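Declassified cable numbering, gaps in the Udstead station series

mostyn_reader
Working through the Udstead station cables in the Makside release. The outgoing series runs from 1 to 432, but the scans on the Lodeck site only give me 201 separate documents. The withdrawal sheets list 69 as held back in full. That leaves a large block with neither a scan nor a sheet. Has anyone reconciled this against the paper boxes?

hkramer
Outgoing numbers were shared between two channels until September of the second year. Routine administrative traffic drew from the same sequence and was destroyed on schedule. Most of your missing block was never selected for permanent retention, so it would not generate a withdrawal sheet. No need to assume withholding.
Hannelore Kramer

box39
Disagree in part. A destruction schedule covers the copies held at the station. The headquarters copy was filed under a different schedule and should have survived. I have pulled 39 of the "missing" numbers from the receiving desk's files, and several are operational, including two about payments to the newspaper. Those were not routine.

mostyn_reader
Do the receiving desk copies carry the station number or only the desk's own reference?

box39
Both, but the station number is handwritten in the upper margin and the Lodeck index ignores it. Searching the index by station number returns nothing. You have to go by date and time group.

hkramer
I would want to see the two payment cables before calling them operational. Subscriptions and advertising were paid from the administrative account and reported the same way. What is the slug line?

box39
Slug line is redacted on both. The text refers to a monthly sum, a contact and an editor's deadline on Friday. It does not read like a subscription.

mostyn_reader
Started a concordance this evening: station number, date and time group, desk reference, box and folder. Will post it as plain text when the first year is complete.

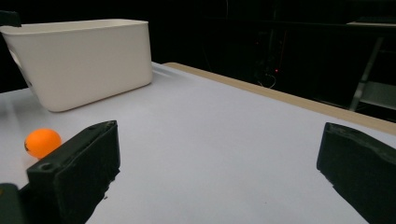 Nia Bevan
Please add a column for the release version. The Makside documents were processed twice, and the second pass restored some paragraphs while removing names that were open in the first. If you cite only the box and folder, the next reader will not know which text you used.

mostyn_reader
Will do. Is the processing date stamped on every page or only the first?

Nia Bevan
First page only in the earlier pass. Every page in the later one.

hkramer
Agreed on the version column. I still think the gap is mostly schedule destruction, and box39's finds do not settle it either way without the slugs. Someone should file for the destruction certificates.

box39
Filed. No reply so far.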